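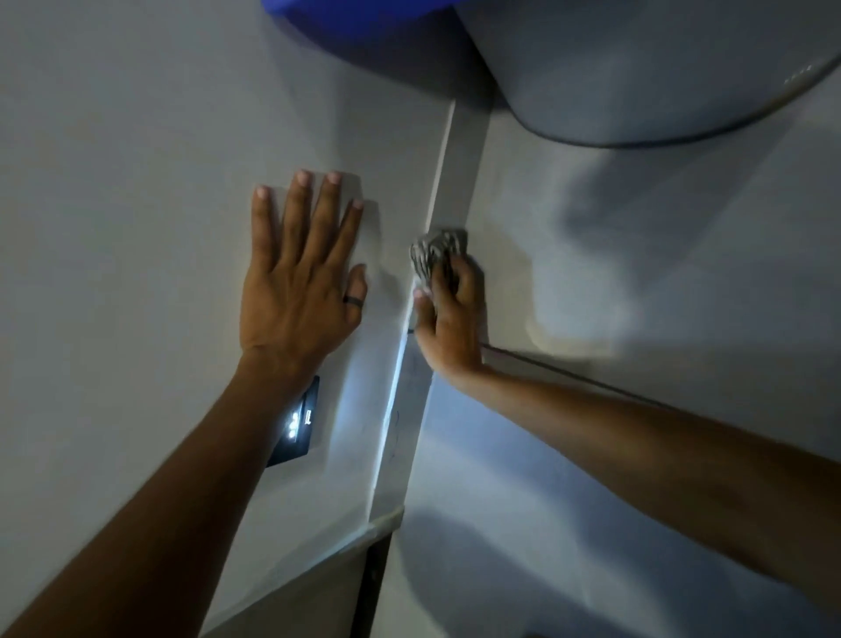 구석을 닦는 데 토요일 하나가 통째로 들어갔다. 물 주는 로봇을 만들겠다고 시작한 일인데 모터에는 손도 못 댔고, 하루 종일 헝겊만 쥐고 있었다. 그런데 이상하게 재미있었다!

우리가 만드는 기계의 이름은 주딘(Judine)이다. 벽 틈에 들어가는 좁은 수납장을 개조해 모종을 키우고, 안쪽 천장에 매단 작은 이동식 노즐이 화분 위를 오가며 물을 준다. 겉에서 보면 그냥 장이다. 문을 열면 레일이 있고 벨트가 있고 노즐이 달린 캐리지가 있다. 아침 일곱 시가 되면 캐리지가 원점에서 한 번 부르르 떨고는 첫 번째 화분으로 간다. 그 떨림을 보려고 일부러 일찍 일어나는 사람이 우리 중에 둘이나 된다.

작업은 공동 공방 다나베(Tanabe)에서 했다. 골목 안쪽 건물 반지하에 있는 곳인데 테이블톱과 보링 머신, 3D 프린터, 그리고 늘 누군가 쓰고 있는 납땜 자리가 있다. 회원끼리는 그냥 '다나베 간다'고 한다. 이번 주딘은 두 번째 물건이다. 첫 번째는 공방 창가에서 석 달을 버티다가 물 때문에 죽었다.

첫 번째 주딘이 어떻게 죽었는지는 조금 길게 써야겠다. 물을 주는 기계니까 물이 튀는 것쯤은 다들 예상했다. 전자 부품은 방수 상자에 넣었고, 케이블은 아래로 한 번 처지게 돌려서 물방울이 타고 들어가지 못하게 했다. 여기까지는 교과서대로였다. 문제는 구석이었다. 판과 판이 만나는 세로 모서리를 따라 물이 아주 얇게 흘러내렸고, 바닥 밑 공간에 고였고, 하필 거기에 전원 장치가 누워 있었다. 튀는 물은 눈에 보이는데 타고 내려가는 물은 안 보인다. 전원 장치를 꺼내 뒤집었을 때 손바닥에 주르륵 쏟아지던 그 물을 나는 지금도 잊지 못한다.

그래서 두 번째는 방수부터 했다. 순서로 보면 지루한 선택이다. 모터를 먼저 돌려 보고 싶은 마음이야 모두 같았고, 회의랄 것도 없는 자리에서 한참 투덜거린 끝에 결국 모서리부터 하기로 했다.

좁은 장 안쪽의 모서리를 메우는 일은 욕실 실리콘 작업과 비슷하면서도 훨씬 고약하다. 우선 몸이 안 들어간다. 어깨까지 밀어 넣고 고개를 꺾어 위를 올려다보면서, 한 손으로 벽을 짚고 다른 손으로 닦는다. 천장등의 빛은 내 머리가 다 가려 버린다. 작은 LED 조명을 모서리 바로 옆에 붙이고 나서야 일이 되기 시작했다. 빛이 벽을 스치듯 비추면 먼지 한 톨까지 그림자를 길게 끌고 서 있다. 정면에서 비출 때는 매끈해 보이던 모서리가 옆에서 비추면 거의 산맥이다. 이 차이를 처음 봤을 때 우리는 번갈아 머리를 집어넣으며 감탄했다(줄을 섰다. 정말로 줄을 섰다).

닦는 방법에도 취향이 있다. 나는 헝겊을 한 번 구겨서 두툼한 모를 만든 다음 그 모를 틈에 밀어 넣고 아래로 끄는 쪽이다. 펼쳐서 닦으면 손가락이 미끄러지고 정작 제일 깊은 곳에는 닿지 않는다. 구긴 헝겊은 틈의 모양대로 눌린다. 한 번 끌고, 접힌 면을 바꾸고, 또 끈다. 알코올은 조금만 묻힌다. 많이 묻히면 먼지가 죽이 되어 더 깊이 들어간다. 공방의 다른 회원은 나무 주걱에 헝겊을 감아 쓰는데, 힘은 잘 실리지만 손끝의 감각이 없다고 나는 생각한다. 이 문제로는 아직 합의가 안 됐다.

벽에 그어 둔 선도 이날 정리하려다 말았다. 우리는 노즐 캐리지의 높이와 센서 자리를 판에 바로 그려 가며 맞췄고, 낙서 같은 표시가 작업할수록 늘어났다. 깨끗이 지우고 시작하자는 의견이 있었지만 나는 반대했다. 다음에 센서를 옮길 사람이 그 선을 보고 우리가 어디서 헤맸는지 알 수 있으면 좋겠다. 결국 실리콘이 닿을 자리만 지우고 나머지는 남겼다.

이제 기계 이야기를 하자. 사실 이 이야기를 하고 싶어서 원고를 맡았다!

주딘의 축은 둘이다. 하나는 장의 폭을 따라 가고 하나는 깊이를 따라 간다. 높이 축은 없다. 첫 번째 기계에는 있었는데, 노즐을 내렸다 올렸다 하는 동작이 멋있기만 하고 화분에는 별 도움이 안 됐다. 높이 축을 떼어 내니 캐리지가 가벼워졌고, 가벼워지니 모터를 작은 것으로 바꿀 수 있었고, 모터가 작아지니 소리가 줄었다. 밤에 돌려도 잠을 깨지 않는다. 부품 하나를 뺐는데 좋은 일이 줄줄이 따라오는 순간이 있고, 나는 그 맛에 이 취미를 못 끊는다.

레일은 아이멕스(Imex)의 소형 제품을 썼다. 중고 장비에서 떼어 낸 것이라 구리스가 굳어 있었는데, 등유에 담갔다가 새 구리스를 먹이니 손가락으로 툭 밀어도 끝까지 갔다. 그 자리에 있던 사람들이 한 번씩 다 밀어 봤다. 두 번 민 사람도 있다. 레일은 네 군데에서 고정한다. 처음 도면에는 고정 위치가 더 많았는데, 장의 판이 완전히 평평하지 않아서 나사를 늘릴수록 레일이 판을 따라 휘었다. 고정을 줄이고 사이에 얇은 심을 끼우는 쪽이 훨씬 곧았다.

제어는 브라테오(Brateo) 보드가 맡는다. 모터 드라이버와 밸브 출력이 한 판에 있어서 배선이 간단하다. 다만 설명서가 불친절해서, 전원을 넣는 순간 밸브 출력이 아주 짧게 켜진다는 사실을 우리는 바닥을 적시고 나서 배웠다. 지금은 밸브 전원을 릴레이로 따로 끊어 두고, 원점 찾기가 끝나야 릴레이가 붙도록 했다. 비슷한 보드를 쓰는 분이 있다면 물을 연결하기 전에 밸브 자리에 작은 전구부터 달아 보시라. 깜빡이는지 안 깜빡이는지 눈으로 보면 걸레를 찾을 일이 없다.

프로그램은 단순하다. 화분마다 흙의 습도를 재고, 마른 화분만 목록에 올리고, 목록을 따라 캐리지가 움직인다. 한 번에 조금 주고 기다렸다가 다시 잰다. 이 기다리는 시간을 정하는 데 제일 오래 걸렸다. 너무 짧으면 물이 센서까지 내려오기 전에 또 주게 되고, 바질이 물에 잠긴다. 길면 한 바퀴 도는 동안 해가 진다. 지금은 화분 하나에 물을 주고 다른 화분들을 돌다가 돌아와서 다시 재는 방식으로 바꿨다. 사람이 베란다에서 하는 방식과 똑같다. 로봇에게 시킬 일을 고민하다가 우리 어머니가 물뿌리개를 들고 하시던 동선으로 되돌아온 셈인데, 나는 이게 꽤 마음에 든다.

다시 구석으로 돌아가서, 닦은 다음에는 말린다. 말리는 동안 마스킹 테이프를 모서리 양쪽에 붙인다. 테이프 사이의 간격은 3밀리미터로 맞췄다. 그보다 넓으면 실리콘이 두꺼워져서 레일 브래킷과 닿고, 좁으면 가장자리가 일어난다. 실리콘을 짜고, 손가락으로 한 번에 내려 긋고, 굳기 전에 테이프를 뗀다. 이 '한 번에'가 좁은 장 안에서는 어렵다. 팔꿈치가 옆판에 걸린다. 우리는 위에서 중간까지, 아래에서 중간까지 나누어 긋고 만나는 자리를 젖은 손끝으로 눌렀다. 만나는 자리가 살짝 볼록한데, 아는 사람만 안다.

굳는 동안은 할 일이 없어야 맞지만 공방에서 할 일이 없을 수는 없다. 캐리지에 붙일 케이블 체인을 자르고, 노즐 홀더를 다시 출력했다. 첫 출력물은 노즐이 너무 꽉 끼었고, 다음 것은 덜렁거렸다. 그다음 것은 꽉 끼면서 동시에 기울었다. 어떻게 그럴 수 있는지 아직도 모르겠다. 결국 처음 것을 사포로 갈아서 쓰고 있다.

비용을 묻는 분이 많은데, 이런 물건은 영수증을 모으는 순간 흥이 깨진다. 다만 돈을 아낄 곳과 쓸 곳은 말할 수 있다. 레일은 중고로 충분하다. 물이 지나가는 부품, 그러니까 밸브와 튜브와 이음쇠는 새것을 사는 게 좋다. 그리고 조명, 좁은 곳에 붙일 수 있는 작은 조명을 꼭 하나 마련하시기를. 우리 공방에서 올해 산 것 중에 사용 시간으로 따지면 그게 단연 일등이다.

다음에는 문 안쪽에 환기 팬을 달 생각이다. 팬을 달면 습도가 내려가고, 그러면 물 주는 주기를 다시 잡아야 하고, 기다리는 시간도 또 만져야 한다. 벌써 신난다. 배수 쪽도 손볼 데가 있다. 바닥판을 살짝 기울여 물이 앞으로 모이게 하자는 안과, 아예 얕은 쟁반을 깔자는 안이 맞서고 있는데 나는 기울이는 쪽이다. 쟁반은 비우는 걸 잊는다. 기울기를 얼마로 할지는 화분을 올려 놓고 정하기로 했고, 레일 수평은 그 뒤에 한 번 더 본다.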